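3.2. Duración de los contratos y coste por temporada

La duración es la variable que peor se ha tratado en los trabajos previos sobre salarios en el deporte profesional. Lo habitual es dividir el importe total entre el número de temporadas y trabajar con la media anual resultante. Ese procedimiento permite comparar contratos de tamaño muy distinto, pero borra la diferencia entre un acuerdo de cinco años firmado por un jugador de 24 y otro de la misma duración firmado por uno de 33. Para el club, el segundo contiene varias temporadas en las que es razonable esperar un rendimiento inferior al pagado.

Pakzad propuso corregir la media anual con una curva de edad estimada por posición. Adoptamos aquí su planteamiento con dos cambios. El primero afecta a los lanzadores, que separamos en abridores y relevistas, dado que los relevistas firman contratos más cortos y su rendimiento varía mucho de un año a otro. El segundo afecta a las opciones de club y de jugador. Abbas Pakzad las contaba como temporadas completas; nosotros solo las incluimos cuando llegaron a ejercerse.

La muestra reúne 2382 contratos de agentes libres. Se excluyeron los acuerdos de liga menor, las extensiones firmadas antes de la agencia libre y los contratos rescindidos por mutuo acuerdo durante la primera temporada. De los restantes, la gran mayoría son de uno o dos años. Los de 7 temporadas o más forman un grupo pequeño, 22 en total, y los resultados que se refieren a ellos deben leerse con esa cautela.

El coste por temporada se expresa como porcentaje de la nómina del club en el año de la firma. Se descartó el uso de importes nominales porque la inflación salarial del periodo no fue uniforme: hubo tramos de estancamiento seguidos de subidas bruscas, coincidentes con la renovación de los derechos locales de televisión. Un mismo importe podía representar una quinta parte de la nómina al principio de la serie y bastante menos al final.

Los ingresos por televisión entran en el modelo como variable de control. Para dos franquicias, las de Cledby y Tarnenard, no se dispone de la cifra desglosada, ya que ambas son copropietarias de la cadena que emite sus partidos y la contabilidad se presenta de forma consolidada. En esos casos se imputó el valor medio de los mercados de población comparable. Repetimos las estimaciones sin los dos clubes y los signos de los coeficientes se mantienen, aunque el de la duración pierde precisión.

Con esta especificación, cada temporada adicional se asocia con un descenso moderado de la media anual, tal como predice la teoría: el jugador cede parte del salario a cambio de seguridad. El efecto desaparece, sin embargo, en los contratos largos. A partir de la quinta temporada la relación se aplana, y en el grupo de mayor duración llega a invertirse.
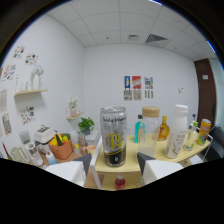

Figura 4

La inversión admite dos lecturas. Según la primera, los contratos más largos se reservan a jugadores de rendimiento excepcional, y la curva de edad, estimada sobre el conjunto de cada posición, subestima lo que conservan al envejecer. Según la segunda, el propietario paga por algo que las estadísticas de juego no recogen – venta de abonos, atención de los medios, posición negociadora ante la cadena local – y ese componente pesa más cuanto mayor es el nombre del jugador. Los datos disponibles no permiten separar ambas explicaciones.

El caso de Flostbridge ilustra la dificultad. El club firmó a su primera base por siete temporadas en un momento en que negociaba la renovación de sus derechos, y la subida de los abonos al año siguiente fue de aproximadamente un 5 %. Atribuirla al fichaje sería aventurado, pues en septiembre el equipo se había clasificado para la fase final y la demanda ya venía creciendo. El índice de Mohammadi, que pondera la asistencia por la calidad del rival, reduce esa subida casi a la mitad.

En la sección siguiente se introduce el cambio de propiedad del club como variable instrumental y se vuelve a estimar el modelo para los contratos de más de cuatro temporadas.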